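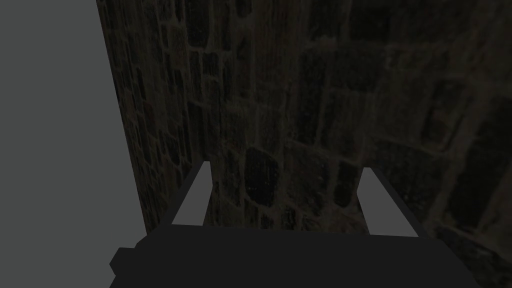
分类:课程项目 > 机器人仿真 > 结题报告

石墙近距离检测任务中夹爪穿模与误停故障的分析报告

项目成员:Þórarinn Arnardóttir(仿真环境与故障复现)、Siobhán Hennessy(控制程序与数据整理)
提交日期:4月16日

摘要

本项目以旧石墙的近距离检测为应用背景,在仿真环境中控制机械臂末端夹爪接近墙面,并在规定的安全距离处停止。项目中期的批量试验出现了一类严重故障:夹爪指尖在未触发任何接触信号的情况下进入墙体,控制程序仍将该次试验记为“正常到位”。本报告记录故障的发现经过、复现方法、原因分析及整改措施,并对整改后仍未解决的问题作出说明。

一、项目背景与任务要求

Głowacki石墙检测课题要求学生小组设计一套接近策略,使腕部相机能够在不接触墙面的前提下获取砌缝图像。考虑到实体墙面不可受损,课题规定全部接近策略须先在仿真中通过验收,方可申请使用实体机械臂。

本组采用的仿真平台为Feralora,控制程序基于课程统一提供的Trirateck接口编写。墙体模型为一面由不规则石块与浅色灰缝构成的粗石墙,夹爪采用无纹理的简化几何体,两指张开,全程不夹持物体。腕部相机与夹爪刚性连接,视野下部始终包含两根手指及夹爪基座。

验收条件规定如下:指尖与墙面最近点的距离不得小于300毫米;接近过程中一旦出现接触,程序须立即停止并将该次试验判为失败;所有试验须保存末端位姿、接触信号及腕部相机图像。

二、故障的发现

首轮批量试验共执行3000次接近动作,起始位姿在限定范围内随机生成。控制程序输出的汇总表显示全部试验均正常到位,接触次数为零。小组最初据此认为接近策略已满足要求,并开始撰写验收申请。

故障由Siobhán Hennessy在整理图像时发现。在编号444的试验中,末帧图像里左侧手指的前端不可见,手指在石块表面处突然中断,而日志中的接触信号始终为零,最小距离一栏记录为300毫米。图像与日志明显矛盾。小组随即暂停验收申请,并将情况书面报告指导教师。

三、复现过程

为排除偶然因素,小组固定了编号444试验的随机种子,关闭图像压缩,逐步重放全部动作。重放结果与原记录一致:指尖在接近末段越过石块的可见表面,接触信号未发生变化,程序在预定位置停止并返回到位状态。

此后,小组对起始位姿进行了系统调整。夹爪正对墙面接近时,故障未再出现;当腕部相机光轴与墙面夹角较小,即夹爪沿墙面斜向推进时,故障可以稳定复现。墙面拐角附近的情况最为严重,该处石块凸出较多,且墙体在此转折。

复现期间还发现一类性质相反的现象。部分试验中夹爪距墙面尚远,程序即判定已到达安全距离并提前停止,后文称为“误停”。误停不造成碰撞,但会使相机无法取得符合清晰度要求的图像,同样不满足任务要求。

四、原因分析

(一)碰撞模型与显示模型不一致

墙体的显示模型保留了石块的凹凸起伏,碰撞模型则为缩短计算时间而简化成一块平板。平板的位置由石块表面的平均深度确定,因此凸出的石块实际上位于平板之前。指尖进入这些石块时并未触及平板,物理引擎不产生接触信号。从仿真程序的角度看,该过程没有任何异常;从任务的角度看,对应的实体夹爪已经撞上墙面。

(二)距离计算的参考点选择不当

控制程序以夹爪基座中心作为距离计算的参考点,再减去一个固定的手指长度。该算法在正对墙面时成立,在斜向接近时则不能反映指尖的真实位置。两指向外张开,靠近墙面一侧的手指会先于计算值到达墙面。本组在编写程序时未对该假设加以说明,也未设置相应的测试。

(三)无效深度值的处理错误

误停现象与墙体以外的均匀背景有关。背景区域没有几何体,深度相机在该处返回无效值,接口将无效值转换为零。当视野中的背景面积较大时,零值进入最小距离的计算,程序便认为障碍物已近在眼前。该问题与前两项相互独立,但前两项使距离读数偏大,本项使其偏小,两者在部分试验中相互抵消,掩盖了各自的影响,延误了故障的发现。

(四)验收检查流于形式

汇总表中的到位标志和接触次数均由控制程序自身写入,小组没有使用独立来源的数据进行核对。图像虽按要求保存,在首轮试验后却未经抽查。这一管理上的疏漏由全体成员共同承担责任。

五、整改措施

1. 墙体碰撞模型改为按石块分区生成的凸包组合,凸出部分均包含在碰撞范围之内。计算时间有所增加,批量试验改在夜间执行。

2. 距离计算改为对两根手指的指尖分别求取与墙面的最近距离,取较小值作为停止依据。

3. 无效深度值一律剔除。有效像素比例低于设定门限时,程序停止运动并报告“测距不可用”,不得返回到位状态。

4. 增设独立核查脚本。该脚本不读取控制程序的判定结果,仅依据末端位姿和墙体显示模型重新计算距离,两者不一致时该批数据整体作废。

5. 每批试验结束后由另一名成员抽查末帧图像,重点检查手指轮廓是否完整,抽查记录随数据一并保存。

六、整改后的试验结果

整改完成后,小组使用与首轮相同的随机种子重新执行3000次试验。编号444的试验在进入安全距离之前停止,两根手指在末帧图像中轮廓完整。独立核查脚本报告了2次不一致,均发生在墙面拐角处。经检查,凸包组合在转折位置留有缝隙,斜向推进的指尖恰好可以进入该缝隙。小组对缝隙作了人工填补,并对这2次试验单独重放,未再出现穿模。

误停现象在重放中没有出现,但“测距不可用”的报告较为集中地发生在墙体边缘。小组认为该行为符合安全要求,接近策略对边缘区域的覆盖能力则有待改进。

七、遗留问题

人工填补仅适用于当前墙体模型。若更换墙体,拐角处的碰撞模型需重新检查,目前尚无自动化手段。

仿真画面中的光照整体偏暗,深色石块之间的边界在近距离下较为模糊。现有核查脚本不依赖图像,因此不受影响;若后续改用图像方法判断手指是否被遮挡,须先评估光照条件。

夹爪的简化几何体未包含实体夹爪上的线缆和紧固件。Stullier实验室的安全规程要求在实体试验前对这些部件另行留出余量,本组尚未确定余量的具体数值。在该数值确定并经指导教师签字之前,本组不申请使用实体机械臂。

八、成员分工与后续安排

Þórarinn Arnardóttir负责碰撞模型的重建和故障复现,并撰写第三、四章。Siobhán Hennessy负责控制程序修改、核查脚本及试验数据归档,并撰写第二、五、六章。其余章节由两人共同完成。

修订后的碰撞模型与核查脚本已提交课程代码库,首轮试验的原始日志予以保留,不作覆盖。实体试验的申请材料计划于6月提交。

相关内容
Feralora平台碰撞模型设置说明
Trirateck接口常见错误:无效深度值的处理
Głowacki石墙检测课题任务书
Stullier实验室机械臂使用安全规程
往届结题报告:腕部相机标定误差分析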